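Why Wood Has Lines

A tree grows a new layer of wood under its bark every year. In spring it grows fast and the wood is pale. Later in the summer it slows down and the wood is darker. One pale band and one dark band make one year – a ring.

A stump with 52 rings came from a tree that lived 52 years.

When a log is sawn into boards, the saw cuts through the rings. On a board they show up as long lines called grain. Straight lines or wavy ones depend on how the tree grew and where the saw went. 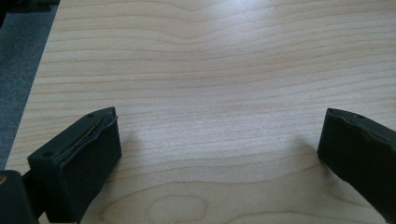 Wavy grain on a tabletop. Look for the oval.

Comments (2)

Pendum: My desk has a loop too

Eder: we counted 5 rings on a stick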